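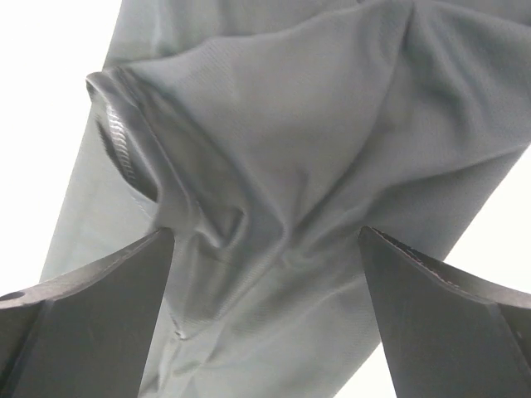
Britcombe Makers – Soft Goods & Automation group
Help board

Desside two-finger kit on thin cloth, worth it?
Posted by Maiara Brito

Looking at the Desside gripper kit for our garment sorting bench. 3198 for the arm kit, fingers another 115 a pair. Does it cope with thin slippery stuff? Picture is a grey-green piece with a bit of a sheen, pinched between the dark fingers. Worried about the bunching, and the fingers look scuffed already. We need to pick, lift and drop in a bin, no folding. Anyone running one on clothes all day?

Salamatu Haruna
Have had ours since June. Picks fine. Bunching is normal with two fingers, you grab a pinch and the rest creases up round it. For bin sorting who cares. For folding you'd want a second arm, and thats another 3198.
Settings – start at 30 on the grip force and go down, not up. We sit at 20 for linings and shirts. Scuffs on the fingers never bothered us but run your thumb over the tips now and then, a burr will pull threads. Also keep the pinch off anything ridged. Can't tell if yours is a zip or a ribbed seam in that opening, either way I'd grab plain cloth well clear of it. Ours lost a few on zips.
Support slow but they do answer. Ask for the soft pads before you pay, they threw ours in.

Emil Thaler
get the Ronine one, better software

Huệ Võ
Ronine doesnt sell spare fingers seperately, or didn't when I asked. Check first. Fontes will lend you a Desside demo unit if you send them a bag of your own garments – do that before spending anything.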